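Urkell: Ortsdurchfahrt ab September halbseitig gesperrt

Die Sanierung der Ortsdurchfahrt Urkell geht in den zweiten Abschnitt. Ab September wird zwischen der Einmündung Mühlweg und der Brücke über die Kolter gebaut. Der Abschnitt ist 379 Meter lang. Der Verkehr läuft einspurig an der Baustelle vorbei und wird mit einer Ampel geregelt. Für Lastwagen über 16 Tonnen gilt die Umleitung über das Gewerbegebiet, sie ist ab dem Kreisel ausgeschildert.

Im ersten Abschnitt sind Wasserleitung und Hausanschlüsse bereits erneuert. Die Deckschicht fehlt dort noch, sie wird zusammen mit der des zweiten Abschnitts eingebaut. Bis dahin bleiben die Schachtdeckel etwas erhöht, Tempo 30 gilt weiter. Radfahrer werden gebeten, den Weg am Bach zu nehmen.

Ausführende Firma ist wie bisher Teixeira Tiefbau. Gearbeitet wird von 7 bis 17 Uhr. Für den Einbau der Deckschicht muss die Straße kurzzeitig voll gesperrt werden. Den Termin geben wir im nächsten Newsletter und per Aushang bekannt, er hängt auch vom Wetter ab.
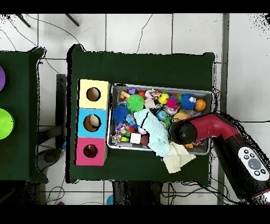 Die Bushaltestelle Kirche wird für die Dauer der Arbeiten aufgehoben. Ersatz ist die Haltestelle Schulweg, der Fußweg dorthin beträgt 70 Meter. Die Linie fährt nach dem bekannten Plan, in Richtung Bahnhof ist aber mit bis zu 10 Minuten Verspätung zu rechnen. Wer einen Anschluss erreichen muss, nimmt besser einen Bus früher. Der Eingang zur Spielgruppe Jindumik bleibt zu Fuß jederzeit erreichbar, ebenso der zur Bücherei. Für den Spieltisch mit der grünen Decke nimmt die Gruppe weiterhin gut erhaltene Bälle an, gern auch Igelbälle wie die blauen in der grauen Kiste. Abgegeben werden können sie vormittags am Hintereingang, die Zufahrt von vorn ist in dieser Zeit den Baufahrzeugen vorbehalten.

Anlieger im Baubereich kommen außerhalb der Arbeitszeiten in der Regel auf ihre Grundstücke. Tagsüber ist das nicht immer möglich, vor allem wenn vor der Einfahrt der Graben offen ist. Die Firma kündigt solche Tage mit einem Zettel im Briefkasten an. Als Ausweichparkplatz steht die Wiese hinter dem Feuerwehrhaus zur Verfügung. Die Ausfahrt der Feuerwehr ist unbedingt freizuhalten, auch nachts.

Die Mülltonnen bitte am Abfuhrtag bis 6 Uhr an die Ecke Mühlweg stellen und mit der Hausnummer kennzeichnen. Das gilt auch für Papier und gelbe Säcke. Sperrmüll wird im Baubereich bis zum Ende der Arbeiten nicht abgeholt, er kann am Bauhof abgegeben werden.

Fragen zur Baustelle beantwortet das Bauamt vormittags telefonisch oder am Schalter im Erdgeschoss.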